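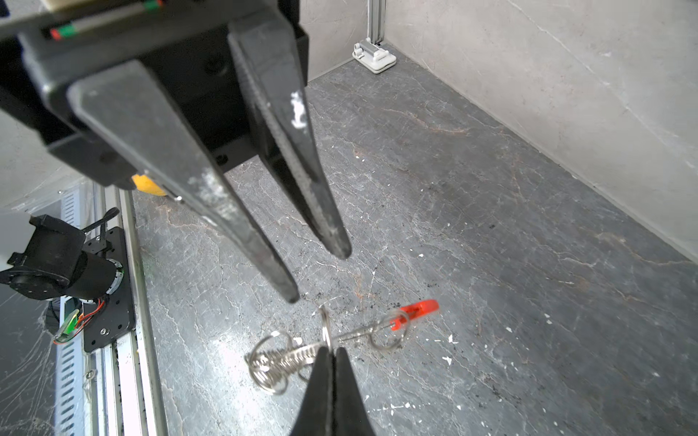
Derlow, April

Automated Sorting of Returned Keychain Hardware: Effects on Work at the Nireo Return Bench

Project report, Work Systems Engineering
Ľubomír Vávra

1. Background

Nireo rents lockers and storage units and maintains its key stock at one site in Derlow. When a rental ends, the key comes back to the return bench on its keychain. The key is removed and goes to the key cabinet. The remaining hardware (split ring, spring, wire rings and plastic tag) is checked and either used again or scrapped.

Until last year all of this was done by hand. The bench was staffed by two people per shift, who opened the return envelopes, took off the keys, entered the unit number and sorted the hardware into bins. Nireo then installed a sorting cell supplied by Charvát. The cell takes over the last step only. It picks keychain hardware from a flat surface with finger grippers and places it in a bin according to type and tag color. The control software is called Sullell.

This report covers the work that remains with people after that change. It does not rate the cell as a product, and no cost data were made available to the project.

2. Questions

The project was limited to the following questions:

- Which tasks left the bench, which stayed, and which are new?
- Where does the cell need a person, and how does that need reach the person?
- How do the bench workers judge the change in pace, posture and control over their own work?

3. Method

Observation ran for six weeks and covered early and late shifts. The author stood next to the bench with a task sheet and entered the start of each activity by category. Categories were fixed after a trial shift and not changed later. The Sullell event log was exported at the end of the period and compared with the sheets.

Interviews were held with all bench workers and with Jhun Tiongson, who leads the return area and trained the staff on the cell. Interviews were held on site during paid time and lasted 20 minutes each. Notes were taken by hand and shown to the person afterward for correction. Workers other than Tiongson are not named.

4. The task as the cell sees it

A keychain is a poor object for a gripper. It has no fixed shape. The spring bends, the split ring can lie flat or stand on its edge, and the tag turns freely at the far end. A ring standing on edge offers a narrow target from overhead. A ring lying flat is easy to find but hard to get a finger under. The bench workers described the same difference in their own terms: a flat ring has to be slid to the edge of a table or lifted with a fingernail.

Two approaches are used. In the first, the fingers close on the spring near the middle of the keychain. In the second, one gripper holds the spring down while the other takes the ring or the tag. The second approach is slower, but loses fewer pieces. Sullell chooses between them from the camera view and can be overruled by the operator.

The pick surface is a grey, veined, marble-like floor. The pattern was raised by several workers as a source of wrong picks, in particular the pale veins and the rusty streaks. The log does not record the cause of a wrong pick, so this could not be tested. Silver wire on grey is hard to see for people as well. The red tags are the part that everybody, staff and software, looks for first.

5. Results

5.1 Tasks removed

Hand sorting of complete, undamaged keychains has ended almost entirely. In the sixth week, 80 percent of returned hardware went from the tray to the correct bin with no human touch after key removal. The rest was handled by a person at some point: placed again, untangled, or taken out of the wrong bin.

The sorting step used to be done in batches at the end of the shift. Workers sat down for it. This matters for the results on posture in section 5.4.

5.2 Tasks kept

Key removal is still manual. Opening a stiff split ring and sliding a key off it was excluded from the order to Charvát, and no one interviewed expected this to change. Entry of the unit number is also manual, and so is the decision on whether a spring is too stretched to be used again. The written rule for that decision is a length limit. In practice workers pull the spring once and let it go, and judge by how it closes.

5.3 Tasks added

The following work did not exist before the cell:

Tray loading. Hardware has to be laid out with space between pieces. Springs hook into each other easily, and a hooked pair stops the cell. Workers now separate the springs while removing the keys, so part of the sorting effort has moved to an earlier step.

Recovery. When a pick fails, Sullell shows a yellow message at the bench screen. The worker looks at the camera view and chooses one of the offered actions, or opens the guard and moves the piece by hand. Opening the guard stops everything inside and requires a restart. Workers reported that they first try the screen even when they can tell it will not work, to avoid the restart.

Cleaning. Returned keychains carry dirt. Dark grit and small white flecks collect on the pick surface, and whitish residue can be found on the outside of the fingers. The finger faces are ridged for grip. The cleaning plan lists the surface and the fingers, but not the corners or the space beside the vented panel at the edge of the floor, where cobwebs have been left in place. The plan gives no name or shift for the task. In the task sheets, cleaning was done by the early shift in all cases but one, and it was done before the first tray. The late shift held that cleaning belonged to start-up. The early shift held that it belonged to whoever made the dirt.

5.4 Pace and posture

Before the change, the pace of sorting was set by the person. It could be put off when returns were heavy at the counter and caught up later. The cell does not force a pace in the strict sense, as it waits for a tray without complaint. It does break into other work. Recovery messages come during key removal or data entry, and the worker has to turn to the screen, which stands to the left of the bench. Several workers asked for it to be moved to the front. Tiongson has passed on the request, and at the time of writing it was still open.

Seated time went down. With the end-of-shift sorting gone, the bench work is now done standing for nearly the whole shift. Workers over the age of fifty rated this as the largest change, larger than the cell itself. A high stool was provided in the fourth week and was in regular use by the fifth.

Complaints about finger soreness did not change. This agrees with the task analysis, as the soreness comes from opening rings.

5.5 Skill and control

Workers were asked who decides what happens to a piece. For undamaged hardware, all answered that the cell decides. For damaged hardware, answers differed. Some said they decide, others said they decide but the cell "gets it first," meaning that a stretched spring missed at key removal is sorted as good stock and is found only when someone reaches into the bin.

Tiongson described his own work as having shifted from planning people to reading messages. He keeps a paper notebook of faults with his own short names for them ("sleeper" for a ring lying flat, "dance" for a spring that is gripped and released several times). The names are used by both shifts and do not match those in Sullell. New staff have to learn both. He said of the official fault list: "It tells me what the arm did. I want to know what the ring did."

6. Discussion

The cell removed a task that workers did not rate as heavy and left the one they rated as heaviest. From a technical point of view the choice is easy to defend, as sorting is the more regular of the two. From the point of view of the bench, the gain lies in time and the load on the hands is unchanged.

The added tasks are small one by one. Recovery is the one that changes the character of the work, as it arrives at moments the worker does not choose. A queue that holds non-urgent messages until the current key is removed and entered would reduce the number of turns to the screen. The log shows no case in which a failed pick became worse by waiting, provided the gripper had let go of the piece.

Cleaning should be assigned by shift in the plan, and the plan should cover the full floor area. Whether dirt on the fingers affects grip on thin wire was not measured.

7. Limits

One site, one cell and one product group were studied. There was no observation before installation, so statements about the earlier work rest on interviews and on the old shift plans. The presence of an observer probably affected how often the guard was opened. The task sheets and the category list are attached to the archived copy of this report.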